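# Making a finned block piece for a marble and ball run

*27 May 2018*
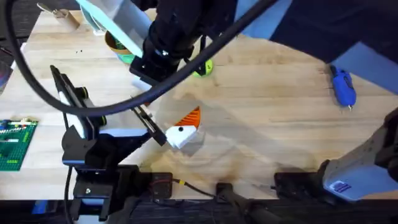
*White block with one black dot and the ridged orange piece on top.*

These notes cover the small blocks we use as markers and side stops on the table-top ball run. Each one is a white block with a dot painted on the face and an orange ridged fin set into the top. They take an evening to make, plus drying time overnight.

I first made a set in April for the games table at Plarkadstead. Several of the fins came off, so the method has changed a bit. The steps are for the newer version.

## What you need

- Square-section wood strip, any softwood, 20 mm across
- Grooved strip for the fins, 3 mm thick
- White and orange acrylic paint, matt
- Black paint or a paint marker
- Wood glue
- Fine saw and mitre box
- Sandpaper, 120 and 240 grit
- A small flat file
- Masking tape

The grooved strip is sold for dolls' house cladding. I get mine from Bartoš in Cistumville, who cut it to 300 mm lengths. One length is plenty for a first batch.

## Cutting the blocks

1. Mark the strip every 20 mm, allowing for the width of the saw cut. It is easier to mark and cut one block at a time than to mark the whole strip at the start.
2. Cut in the mitre box with light strokes. Pressing hard tears the back edge.
3. Rub each cut face on the 120 paper laid flat on the table, then on the 240.
4. Take the sharp corners off with two or three passes of the 240. Don't round them much or the block rocks when a ball touches it.

Choose the best face now and put a pencil tick on the one opposite. The tick gets painted over later.

## Cutting the slot

The slot is what holds the fin. On the April set I glued the fins straight on to the flat top, and a tennis ball rolled at them was enough to knock them off.

Draw a line across the middle of the top face. Saw along it to a depth of 4 mm, then make a second cut next to the first and clean out the waste with the file. Try the fin in it as you go. It should push in with a finger and stay put when you turn the block over. If it drops out, glue a sliver of paper to one side of the slot.

## Shaping the fin

Cut the grooved strip into 18 mm pieces with the grooves running up and down. That leaves 14 mm showing once the fin is in the slot. Sand the two top corners slightly.

If your strip is grooved on one side only, decide which way the fins will face and keep to it. On a finished set the odd one out is very noticeable.

## Painting

Paint the parts before you glue them. Trying to get white paint up to the foot of an orange fin is slow work.

- **Blocks:** two coats of white, with a light rub of 240 between them. Put masking tape over the slot.
- **Fins:** two thin coats of orange. Thick paint fills the grooves. Leave the bottom 4 mm bare so the glue has wood to grip.
- **Dot:** dip the flat end of a 5 mm dowel in black paint, touch it once on scrap paper, then press it straight down on the best face. Lift it straight up again. A paint marker will do, but the edge is never as clean.

Leave everything overnight. Acrylic feels dry in half an hour but it will still mark if you grip it.

## Gluing up

Run a thin line of glue along the bottom of the slot – a cocktail stick is good for this – and push the fin home. Wipe off anything that squeezes out with a damp cloth before it skins over. Stand the block on its base and leave it for two hours.

## Repairs

A loose fin can be pulled out and reglued once the old glue is scraped off. Snapped fins are best replaced. Tadeusz Szulc tried filling a broken one with putty for the Drurnora set and the grooves never matched.

Chipped white paint can be touched in with a small brush. Keep a little of each colour in a lidded jar, as a new tube is often a slightly different shade.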